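Chapter 3
Surfaces: What We Touch All Day

When I was training at Plutance, my first boss, Domnica Grecu, made me spend a whole April morning with my eyes shut, running my hands over samples. I thought she'd gone mad! By lunch I could tell slate from granite with one finger, and I've been a bore about surfaces ever since.

So this chapter is all about worktops, walls and floors – what they're made of, how they wear and how to look after them. We'll start with stone, move on to tiles and grout (my favourite bit, sorry), and leave timber for Chapter 4.

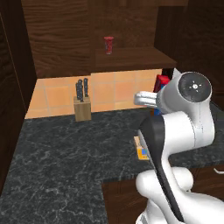 Figure 3.1 Dark veined marble worktop in an L shape, with a peach-orange tiled backsplash.

Marble is lovely stuff, but it's soft as stones go, and it hates acid. Leave half a lemon on it overnight and you'll probably find a dull ring in the morning. That mark is called an etch, and wiping won't shift it, as the polish itself has been eaten away.

Before you read on, find 2 hard surfaces at home and write down how each one feels, cold or warm, slick or grippy. Keep your notes handy for the exercise on page 72.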